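핸드 그리퍼 시연 수집, 가정집 정리 작업으로 넓힙니다

프릴우드(Prillwood) 소식지 8월호 / 현장 소식

손으로 직접 시연해서 로봇에게 작업을 가르치는 키텔(Kiltel) 프로젝트가 이번 달부터 가정집 수집을 시작했습니다. 지금까지는 사무실 안쪽 작업대에서만 시연을 모았습니다. 조명과 책상 높이가 늘 같다 보니 학습한 정책이 다른 방에 가면 물건 앞에서 멈칫하는 일이 잦았고, 그래서 실제로 사람이 사는 방에서 같은 작업을 다시 모으기로 했습니다.

방식은 기존과 같습니다. 시연자가 양손에 그리퍼를 하나씩 들고, 평소 손으로 하던 일을 그리퍼로 합니다. 로봇 팔은 현장에 가져가지 않습니다. 그리퍼에 달린 카메라 영상과 손가락이 벌어진 정도, 손의 움직임을 함께 기록해 두었다가 나중에 호로베츠(Horobets) 팔에 맞게 변환합니다. 원격 조종으로 모을 때는 시연자가 팔의 속도에 맞춰 기다려야 했는데, 손에 들고 하면 그 대기 시간이 없습니다. 대신 팔이 닿지 않는 자세로도 시연할 수 있어서 변환 단계에서 버려지는 기록이 생깁니다. 손목을 안쪽으로 깊이 꺾은 동작이 대부분입니다.

첫 번째 작업은 '작은 물건 상자에 담기'입니다. 침대 위에 뚜껑 없는 상자를 놓고 그 앞에 화장품, 파우치, 컵 같은 생활용품을 모아 둔 상태에서 시작합니다. 물건을 하나씩 집어 상자에 넣고, 모두 들어가면 양쪽 그리퍼를 상자 밖으로 빼면서 끝냅니다. 물건의 종류와 놓는 순서는 회차마다 바꿉니다. 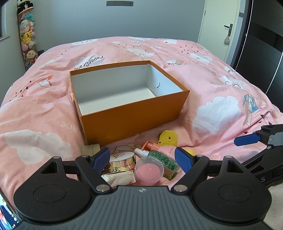 침대 위 상자 담기 작업. 주황색 상자 앞에 쿠션 케이스, 파우치, 펌프 용기 등이 모여 있다.

침대를 고른 것은 바닥이 푹신하기 때문입니다. 단단한 책상에서는 그리퍼 끝을 바닥에 살짝 대고 물건 밑으로 밀어 넣는 동작이 잘 되는데, 이불 위에서는 끝이 천을 같이 물어 올립니다. 초반 기록을 보면 시연자들도 이불을 집었다가 놓고 다시 집는 경우가 많았습니다. 이런 회차를 지울지 논의했지만, 놓고 다시 잡는 동작까지 한 번에 이어졌다면 남기기로 했습니다. 로봇도 같은 상황을 만날 테니 되돌리는 방법을 보여 주는 편이 낫다는 의견이 많았습니다. 다만 이불을 문 채로 물건을 상자에 넣은 회차는 실패로 표시합니다.

무늬가 많은 이불도 그대로 씁니다. 작업대에서 쓰던 회색 매트를 깔면 물건이 더 또렷하게 보이겠지만, 그러면 작업대에서 모은 것과 다를 바가 없습니다. 방 안의 다른 물건도 치우지 않습니다. 단, 얼굴이 나온 사진이나 주소가 적힌 우편물, 약 봉투는 시작 전에 치워 주십시오.

물건별로 확인된 내용을 적어 둡니다.

납작하고 둥근 용기는 옆면을 잡습니다. 윗면과 아랫면을 잡으려고 하면 이불 속으로 밀려 들어갑니다.
펌프 용기는 몸통을 잡습니다. 펌프 머리를 잡으면 옮기는 도중에 돌아갑니다.
투명한 컵은 위쪽 테두리를 피하고 중간 높이에서 잡습니다. 너무 세게 쥐면 찌그러지므로 손가락을 천천히 닫습니다.
천 파우치는 어디를 잡아도 됩니다. 상자에 넣을 때 손가락을 끝까지 벌려야 천이 패드에 걸리지 않습니다.

양손을 쓰는 비율도 조정합니다. 지난달 작업대 기록에서는 오른손으로만 집고 왼손은 가만히 둔 회차가 절반을 넘었습니다. 가정집 회차에서는 왼쪽에 있는 물건은 왼손으로 집고, 상자가 밀리면 반대쪽 그리퍼로 상자를 받쳐 주십시오. 물건을 한 손에서 다른 손으로 넘기는 동작은 이번 작업에 넣지 않습니다.

현재까지 검수를 통과한 시연은 3,688회입니다. 작업대와 가정집 기록을 합친 수이고, 가정집은 9곳에서 모았습니다. 다음 달에는 가정집 한 곳마다 500회를 목표로 합니다. 회차가 많아지면 손목 부담이 커지므로 한 번에 이어서 하는 시간을 줄이고, 중간에 5분씩 쉬는 것을 기본으로 정했습니다. 쉬는 동안에는 기록을 멈춰 주십시오. 그리퍼를 내려놓은 채 계속 기록된 파일이 여러 개 올라와서 검수에 시간이 걸렸습니다.

업로드는 기존대로 에토우(Etow)에서 합니다. 작업 이름은 '상자 담기_침대'로 통일하고, 실패한 회차도 삭제하지 말고 실패로 표시해서 올립니다. 매주 일요일 밤까지 올라온 기록을 다음 주 검수 대상으로 잡습니다. 양손 그리퍼의 시각이 서로 맞지 않는 파일은 자동으로 반려되니, 기록을 시작하기 전에 두 그리퍼를 한 번씩 여닫아 동기화를 확인하시기 바랍니다.

다음 작업으로는 상자에서 물건을 꺼내 선반에 세워 놓는 동작을 준비하고 있습니다. 선반 높이와 물건 목록은 9월호에 싣겠습니다. 집에서 시연에 참여하실 분은 키텔 담당 창구로 방 크기와 가능한 시간대를 보내 주시면 됩니다. 그리퍼와 충전기는 택배로 보내 드립니다.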